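Print | E-mail
Home Posts Replies Media About
Search this thread... Go

Irén Mészáros
November 2021

Ok thread. Trying to get the snack table sorted before everyone turns up. Brown paper down first, whole sheet, no tablecloth this year. Washing that thing in March was a nightmare

2/ Paper was from the Rampersad shop, end of a roll. Bit too narrow for the table but who cares, the white shows at the sides and it looks fine

3/ Plate at the back, cream tray in front, board for cutting fruit. Roos Verhoeven says tray goes on the left. Roos is wrong

4/ One orange on the board so far. Rest are still in the car, will get them in a sec. Need a decent knife too, the Wamik one is blunt as

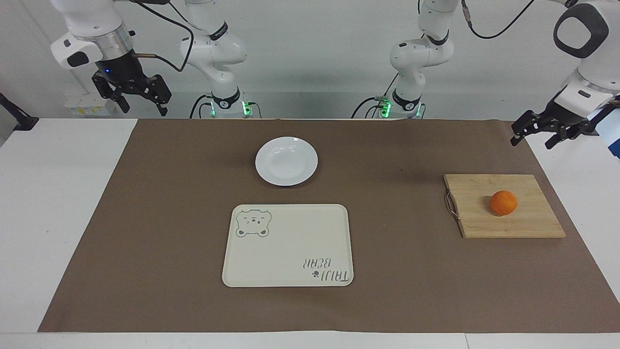
5/ Still to do:
- serviettes
- cheese out of the fridge (500 g block, cube it)
- bikkies on the plate, NOT the tray
- find the good scisors

6/ Can anyone bring ice?? Freezer's chockers. Also a jug if you've got one, any colour

7/ Roos has ice. Ta Roos. Tray is staying where it is

Print this page | E-mail to a friend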